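3.2 Paper goods: magazines and file organisers

Magazines were the hardest of the paper items to put in order. A book keeps its shape when it is picked up by one edge, and a single sheet can be slid along the table. A magazine does neither of these well. It bends under its own weight, and the pages and the cover tend to part from each other. Figure 4 shows a magazine and an upright organiser.

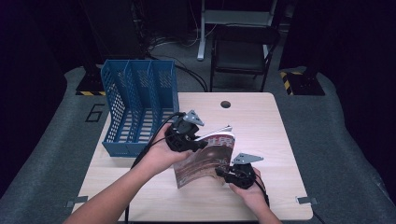
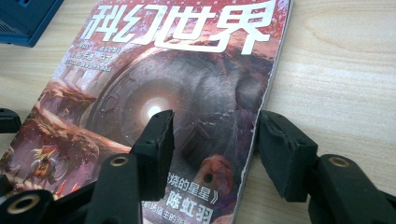 Figure 4. A magazine with a Chinese-language cover and the light wooden table used for the desk-tidying task. The first picture includes the blue three-compartment file organiser.

3.2.1 Materials

The organiser has perforated walls and slanted sides, tall at the back and low at the front. We chose this shape over the closed box sold by Vuven, which hides the lower half of the spine and makes it harder to judge whether a magazine has gone all the way down. The magazines were second-hand and came from one seller. Worn copies were kept in the set on purpose — a magazine that has been read a few times opens more readily than a new one, and most magazines in homes and offices have been read.

3.2.2 Task and scoring

Each trial began with one magazine on the table and the organiser standing to the left. The magazine had to end upright in a compartment with its spine down. A trial was scored as complete when the magazine stood without support and no page was folded over the compartment wall. A magazine that leaned was still counted as complete. Warrick Hinds scored all trials, and we did not use a second scorer for this part.

In total 1070 trials were recorded, of which 412 began with the magazine lying at an angle to the table edge. The starting position was changed after every 8 trials.

3.2.3 Ways of lifting

Two ways of lifting were common. In the first, the magazine was held at both edges and allowed to curl, so that the bend stiffened it on the way to the organiser. In the second, it was pushed until one side overhung the table and was then taken from beneath. The first way was quicker but left the pages more likely to fan out at the open side. Following Iyer, we treat fanning as a separate fault from dropping — the magazine is still under control, but it will not enter a narrow slot until the pages have been brought together again.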